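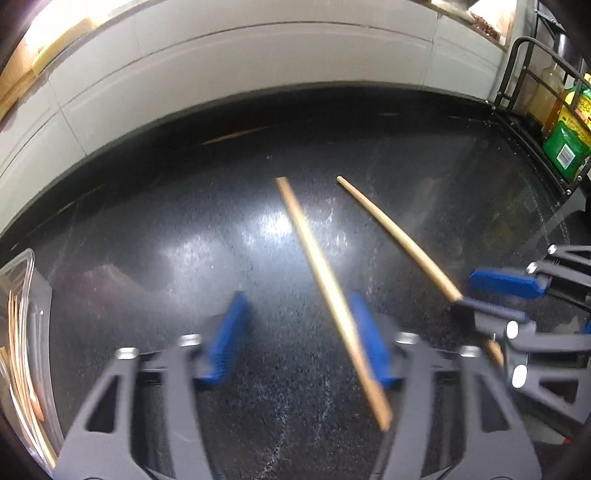

Chopsticks on the granite counter, shared kitchen

Vaswood House Residents' Association
Kitchen and Common Rooms Meeting
Minutes

Date: Sep 5, 2018
Place: Ground floor sitting room, Vaswood House
Chair: Annunziata Tedesco
Minutes taken by: Theano Kyriakidis
Present: 18 residents, as per the sign-in sheet
Apologies: received from two residents of the Tronham Street wing

1. Minutes of the last meeting

The June minutes were read and accepted with one correction. Under item 5, "dishwasher" should read "dish rack". The building does not have a dishwasher.

2. Matters carried over

The dripping tap at the left sink was fixed in July. The window over the radiator still sticks. Annunziata has reported it again and will keep it on the list.

The request for a second kettle was turned down by the building office. Residents may bring their own as long as it is unplugged after use.

3. The counter

The shared kitchen counter is black speckled granite and crumbs do not show up well on it from across the room. Several people said they had put down a clean plate or a sheet of dough and found crumbs or streaks underneath. Wiping it with a wet cloth alone leaves marks when the overhead light is on.

Agreed that each person wipes the counter after cooking, first with a damp cloth and a little dish soap, then with a dry one. Vinegar and lemon cleaners are not to be used on the stone. The office asked for this in writing after the counter was sealed, and the spray bottle of vinegar under the sink has been moved to the bathroom cupboard for the tiles.

One resident asked if hot pans can go straight on the granite. The answer from the office was no. There are two trivets on the hook by the stove and a third will be bought.

4. Chopsticks and other small utensils

There was a long discussion on this. The thin wooden chopsticks are shared and belong to the kitchen. At present they get left out on the counter, put in with the cooking spoons, or taken upstairs and not returned. Pairs have been split up and some of those left do not match in length.

Theano proposed a tall jar next to the dish rack, chopsticks only, tapered ends up. It was pointed out that if they go in wet the bottom of the jar will smell after a week. Theano changed the proposal so that chopsticks dry flat on a towel first and go in the jar at the end of the evening. Agreed.

A question was raised about replacing the wooden ones with metal or plastic. Most people preferred wood — it is easier to hold noodles with and does not scratch the nonstick pans. Chopsticks that have split or gone dark at the tips are to be thrown out. It was agreed to buy 60 new pairs in plain wood, which should cover the New Year dinner as well. Morelli on the corner will order them with the next restaurant delivery and let us have them at the same price.

Anyone who wants to keep a personal set should store it on their own shelf.

5. Drawers

Drawer 4 has become a catch-all for rubber bands, takeout menus, birthday candles and dead batteries. It will be emptied on the next cleaning evening. Anything of value should be taken out before then. After that the drawer is for knives and peelers, with the knives in the slotted tray, blades down.

The measuring cups were found in the laundry room and have been put back.

6. Light over the counter

Two residents find the ceiling light too bright when working at the counter in the evening, since it reflects off the stone. Others need it for chopping. Annunziata will ask the office for the price of a softer bulb. No change for now.

7. Money

The kitchen fund stands at 3,000 dollars following the transfer from the old laundry account. Spending approved at this meeting: chopsticks, jar, one trivet, cotton dish towels. Receipts go in the envelope inside the pantry door.

The quote from Vener for new pantry shelving was passed around. People liked the deeper shelf but felt the price should be compared with at least one other. Held over.

8. Cleaning rota

The new rota is pinned beside the refrigerator. Swaps are fine if both names are changed on the sheet. The Tronham Street wing asked not to have the week of the street fair, and this was accepted.

9. Other business

Food left in the refrigerator without a name will be thrown out on cleaning evenings. This is the existing rule and was repeated at the request of several people.

A dumpling evening was suggested for later in the fall — names to Theano. She will need to know who has a rolling pin.

Actions
Annunziata: window, bulb price, second shelving quote
Theano: jar, towels, trivet, order with Morelli, dumpling list
All: clear personal items from drawer 4

Next meeting to be posted on the kitchen door.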